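Do we really need a written table-clearing rule for handheld gripper recording?

Posted in Robots & Automation by Heledd Powell

I run a small recording bench at Arruda. One person sits with a handheld gripper in each hand and does short tabletop tasks, and the recordings go off to train an arm we don't have in the building. In September we were handed a "bench practice" sheet that somebody adapted from a cell safety checklist. It wants the table cleared of everything except the task objects before every take, cables routed behind the operator, the idle gripper kept open and in view, and a sign-off for each take.

We have 930 takes so far and I threw out 438 of them under the new sheet, mostly over the idle gripper rule and old marks on the tabletop. That seems nuts to me. Is any of this an actual standard, or did someone make it up? And if you've kept a rule like this, did you ever check that it made a difference?

Edited to add: same two operators throughout, same table, no arm anywhere near it.

3 replies

Rhydian Cadwaladr

Someone made it up. The published robot safety standards are written for machines that move under their own power, and a person squeezing a gripper by hand is a person using a tool. You still owe your operators a decent chair, breaks and nothing to trip on, but that comes under ordinary workplace safety and you don't need a sign-off per take for it.

I'd split the sheet in 2. One page for people: cables, lighting, how long anyone sits there. One page for data: what's on the table, where the hands start, what counts as a failed take. Once they're on separate pages you can ask of each data rule "who tested this?" and I would bet the answer for most of them is a shrug.

Don't delete the 438. Tag them with the rule they broke and put them somewhere safe. If the sheet changes again you'll want them back, and it will change again.

Gregor Mackay

just follow the sheet, whoever wrote it probably had a reason. we use the Flinine template at work and never had any issues

Cristian Echeverri

I disagree with Gregor. "Never had any issues" usually means no one looked. We ran with a rule list at Brarnis for most of a year before anybody compared takes that passed with takes that failed, and most of the list made no difference we could measure. I can't promise yours is the same. Ours was a sorting task and the comparison was small.

The ones I would keep:

Only the task objects on the table. It's cheap, and it saves arguments later about whether a stray cup was part of the job.

Idle gripper open and holding nothing at the start. I'd keep this as a starting position only. Throwing out a take when the idle hand drifts halfway through is silly, people's hands move.

Cable comes off the back of the grip and away from the work, with enough slack to reach the far side. Check it once per session, with the arms stretched out.

The one I'd drop is anything about marks on the table. If your model can't cope with a bit of pen it's going to have a bad time anywhere outside your room. Same with what's on the floor behind the table, as far as the data goes. Loose cable back there belongs on Rhydian's people page.

For comparison, this is a take I'd pass without thinking twice:
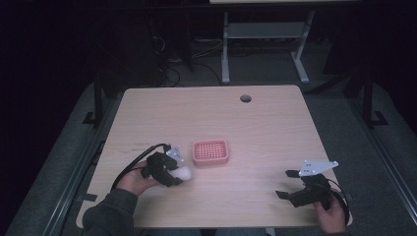

Ball in the left gripper, right gripper open, pink dish on the table. Pen marks by the left edge and tape at the corner left as they are.

Your sheet would reject that one for the marks. I'd want to see numbers before I agreed to it.

What I'd try: take 5 rules, score a batch of your rejects against each one separately, then train with and without. If the sheet's author won't wait for that, at least get them to put their name on it.

Comments on this reply

Heledd Powell: Thanks, this is useful. The template came to us through Zadska and the name box at the bottom is blank. I've pulled the rejects back out of the trash folder and I'm tagging them now, starting with the pen mark ones.

Rhydian Cadwaladr: Blank name box, there you go. Agree on the starting position rule, I'd missed that one.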